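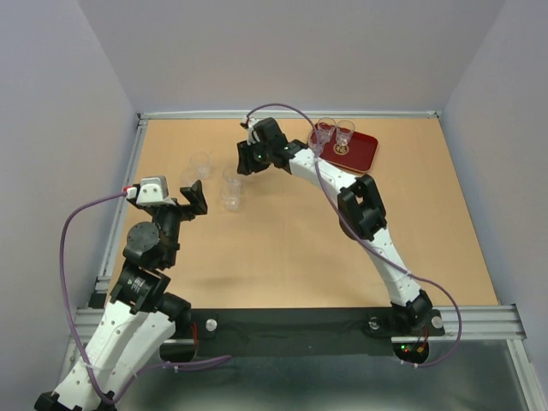 Saturday, April 3, 2021

Up till 2 with issue 5. Thumb still black. Page 14 finally inked, the one where the lighthouse keeper's sister comes up out of the well and nobody at the dinner table looks around. Hated it Thursday, like it now. Left the big panel alone, no crosshatching. Efren will say it looks unfinished. Let him.

Email from Chiyo first thing. Lettering on pages 1 to 9 done, she wants to cut two of my captions on 6. She's right about one. Fighting for the other. "The tide had a name once" stays.

Cover is a mess. Agnes sent three color versions, green, other green, and the red. Red obviously. But red looked like mud on the Fostness proof back in January and I'm not paying for that twice. Asked for a new proof. Have to hear back before we send the files.

Numbers. Issue 4 sold 39 copies at Wernix, the rest by mail. Print run for this one around 3750 if Hakim's preorder thing is real?? He sounds sure. He always sounds sure. Still haven't answerd him.

Read the new Cifuentes over lunch, standing up, crumbs in the gutter. The ghost train story is so good it made me cross. Six silent pages and then one word. Stole nothing. Maybe the way she does rain.

Problem for tomorow: the ending. Sister goes back down the well or she takes the lamp and walks inland. Drew thumbnails of both. Well is sadder, inland gives me an issue 6. Sille votes inland but Sille wants everybody to live.

Out of white ink. Out of coffee too. Call Mom before 8.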